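The kitchen table at Cerholm has been laid out again after the move, and a few people have asked where things live now. Most of it is back on the brown top, set around the sides so that the middle stays clear for chopping and for trays coming out of the oven. Please leave the middle as you find it. Mugs go on the wooden tree and plates stand upright in the rack.

The corn in the wicker basket is for the August supper. Two cobs are out at the moment and the rest will come from the Brarnell allotments on the morning. If you can bring more, trim the stalks first and leave a bit of the green on, as it gives people something to hold. 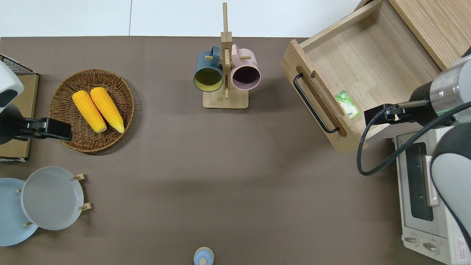
## Tea and the drawer

Tea is now kept in the pale wooden drawer unit, in the drawer with the black bar handle. We used to have tins along the windowsill, but the sun got at them and the labels faded. Packets are easier to see when the drawer is pulled right out, and it does come out a long way, so mind your hip if you are standing at that end.

We are low on green tea. Hashini Sivakumar is putting in an order with Ó Riain and would like requests before the end of the month. The usual box holds 36 bags and costs less per bag if we take 2 boxes together. Write what you want on the sheet inside the door, with your name next to it. 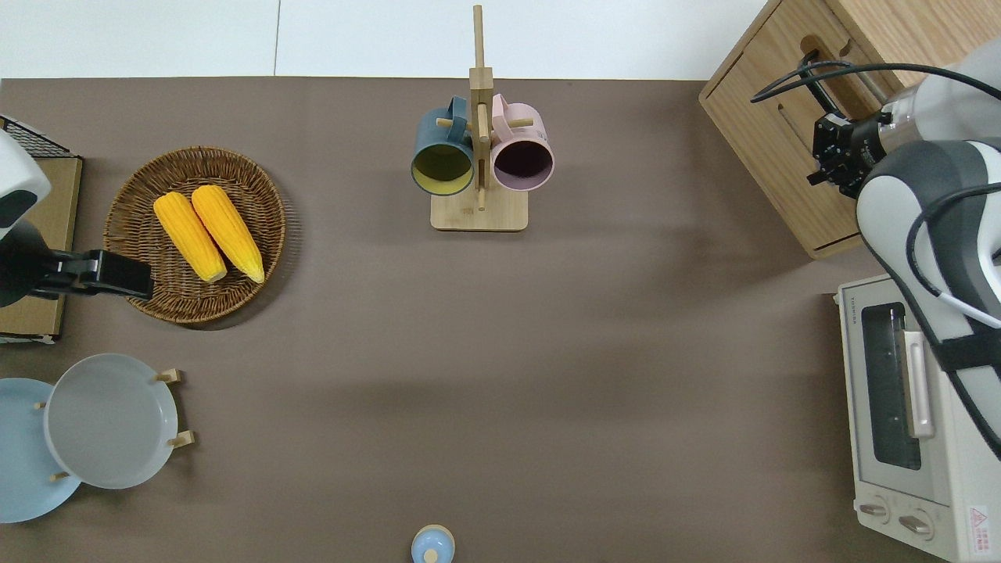
Orders over a certain size are delivered free, so it makes sense to add washing-up liquid and cloths while we are at it. Hashini will check the cupboard under the sink before she sends anything off. Decaf is well stocked and doesn't need to go on the sheet.

The countertop oven is staying where it is for now. It is fine for rolls, cheese on toast and warming a pie, but please don't run it at the same time as the kettle. The plate on the extension lead says 2000 watts and the two together are more than that. Wipe the glass once it has cooled.
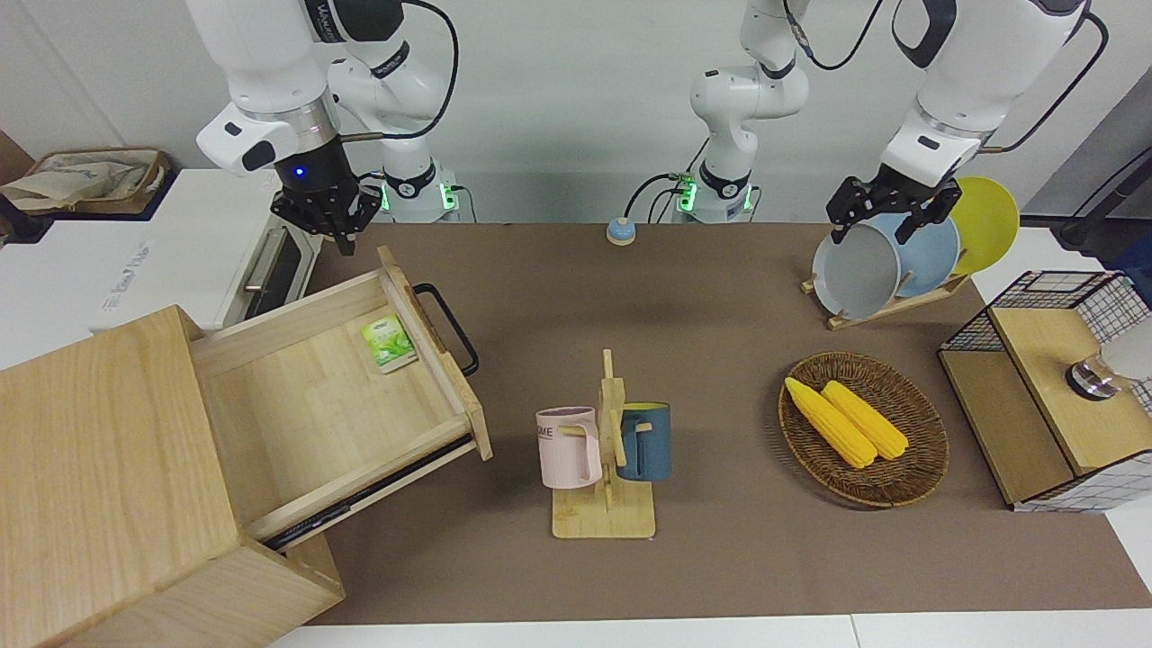
Anyone using the kitchen in the evening should be finished by 11 so that the building can be locked. Put the plates back on edge with a gap between them, and hang mugs by the handle. Spare crockery from Trododik is boxed up in the hall cupboard. Bring back anything you borrow from it before the supper, please, as we will need the lot.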